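Saying Sorry at Home
Drundow Family Letter, 4/27/18
Danylo Tymoshchuk

226 shares
31 comments

Quick one this time, I'm behind on everything. Last letter I asked what you wanted more of and the pile of replies was mostly one thing – apologies. How to get kids to make them, how to make them yourself, what to do when your spouse says "sorry" in that voice. You know the voice.

So. Apologies. Kids first, then grownups. 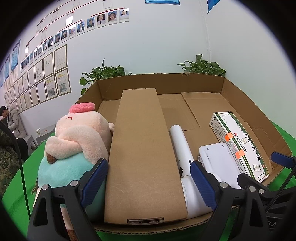
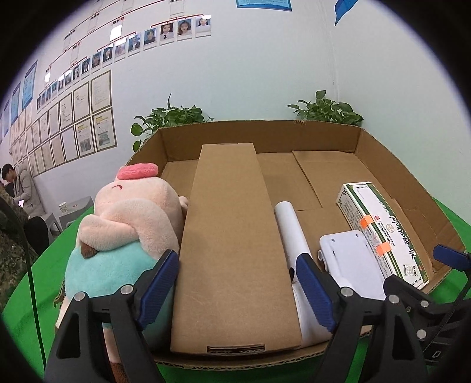 Should I make my child say sorry right away?

Wait until everybody has calmed down. A kid who is still crying or still mad can say the word but can't do much with it, and the other kid can tell. Five minutes is plenty for most little ones. Older kids might need until after supper. Then bring it up, once, in a normal voice, and stay in the room while they do it.

The waiting is hard for me. I want it over with. Our oldest knocked his sister's tower down in October and I marched him over there in about two seconds flat, and got a "SORRY" you could hear down the street, and then he kicked one of the blocks on his way out. So we did the whole thing again after supper. Took less than a minute the second time. He even helped stack.

What goes in a good one

Short. Says what they did. Not "sorry you got mad," not "sorry but you started it." Just the thing. "I'm sorry I took your marker." "I'm sorry I told Grandma your secret." If they can't say what they did, they may not know, so ask them what happened and let them tell it there own way before you jump in. I've been wrong about who did what more times than I'd like to admit in a newsletter.

Then something to fix it. Kids like this part more than you'd think! Tape the page. Find the missing piece. Go get the ice pack. Do the other kid's turn at feeding the cat. With the really small ones I skip most of the talking and go straight to the fixing, a three year old doesn't have much of a speech in him anyway.

And the "but." Listen for the "but." If it shows up I say "stop before the but" and they roll their eyes and stop before the but. My daughter now says it to me. Fair enough.

When the other one won't forgive

Leave it alone. A sorry doesn't buy you anything back right away, and I think kids need to hear that from us. "She heard you. She may need a while." That's what I say. We used to make them hug. Quit doing that, one of them was always stiff as a board. Now they can hug, wave, nod or just go do something else.

Also you don't have to say "it's okay" when it isn't okay. We've been trying "thank you for saying that" at our house. Sounded stiff for the first week, like everybody was at a bank. Fine now.

If a kid wants to say sorry but can't get it out, try a note. Some kids freeze up with people looking at them. Ours slides them under doors. One just said "SORY ABOUT YESTRDAY" and a drawing of a pancake, and I've still got it in my sock drawer.

Now us

Parents owe kids apologies too. Not everybody agrees with me here, I got mail about it last time. Some of you feel it makes you look weak, or the kids will use it. All I can say is what I've seen in my own kitchen. I lost my temper over a lunchbox. A lunchbox! Left at school again, and I was late, and I yelled way past what a lunchbox is worth. That night I sat on the end of the bed and said, "I yelled at you about the lunchbox and it was too loud and I'm sorry." He said "ok" and asked if whales sleep. That was the whole conversation. But he remembered the lunchbox the rest of that week, and I kept my voice down most of it.

Keep it kid sized. Don't unload your bad day at work on them. Don't cry and make them take care of you. Say the thing, say you'll try different, ask about the whales.

You can still keep the rule, by the way. "I'm sorry I yelled. You still can't ride without a helmet." Both of those fit in one breath.

Spouses

Harder. More history in the room. What's helped at our place –

Say it before bed if you can but don't force a big talk at midnight. "I was short with you, I'm sorry, can we talk tomorrow" is good enough to sleep on.

Don't do it by text if you're in the same house. (I have done it by text in the same house.)

Ask instead of guessing. I once apologized for ten minutes straight for forgetting to call the plumber and my wife was upset about something I'd said in front of her mother. She hadn't even noticed the plumber. So now I ask, "what's the part that's bothering you?" and then I try to keep my mouth shut til she's done.

Flowers are nice. Flowers and no words, less nice. Doing the dishes and hoping it gets noticed – same problem, cleaner kitchen.

And if it's the same apology every week then it's time for a different talk, what needs to change, who picks up what, maybe somebody outside the family to help you sort it out. If you're ever apologizing because you're scared of the other person, please call somebody you trust. That's a whole other thing from what I'm writing about.

From the mail

A mom in Sesari wrote that her two boys do their apologies in the car, everyone facing front, no eye contact. Works great on long drives. She's gotten some out of them she'd been waiting on for a month. I tried it on the way to swimming and got one and a half.

A stepdad asked if he should apologize for things that happened before he was around. I'd say tell them you're sorry it was hard, and leave the rest for whoever did it. Not your job to carry it, and they may feel odd hearing it from you.

Somebody else wants to know what to do about a grandfather who never, ever says it. I don't have much there. Mine was the same. He'd fix your bike and not say a word, and I was grown before I worked out what the bike was about. You could tell the kids that. Or you could ask him straight, some of them surprise you.

Try one this week. Just one, pick somebody you live with, name the thing, stop before the but. Write and tell me how it went, I read them all even if I'm slow getting back.

Next letter is chores and allowance, which I know will get me yelled at. Send your chore charts if you've got one that's lasted more than two weeks. Ours hasnt.

– Danylo

93 likes
1773 views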